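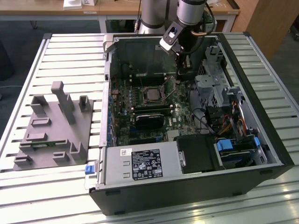
Figure 1. Gripper inside the open case, processor still in the socket.

6.3 If the arm stops over the socket (fault 241)

Don't worry if you meet this one early on, as most of us at Pleltano have. The arm halts partway through a processor pick and waits for you.

CAUTION: Never pull the gripper up by hand while it is near the socket. Bent contacts can't be repaired on site.

1. Press Hold on the Jematar pendant and keep the others well back from the table.
2. Look at the load lever and the finger from the side, and take your time over it.

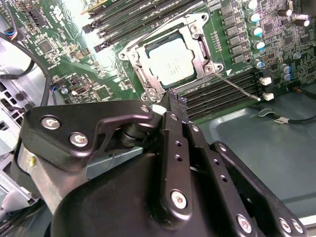
Figure 2. Gripper finger close to the socket, wrist view.

3. Jog straight up at the slowest speed until the finger is clear of the case.
4. Move the processor to its cradle on the fixture, face up, and run the pick check again. 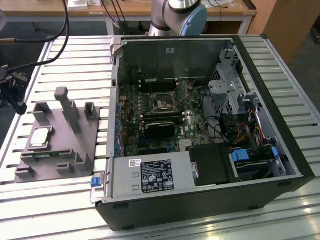
5. Clear the fault and write it in the log, even if it goes away by itself.

Note: If 241 comes back, please leave the arm on Hold and call Hiu-tung Tu.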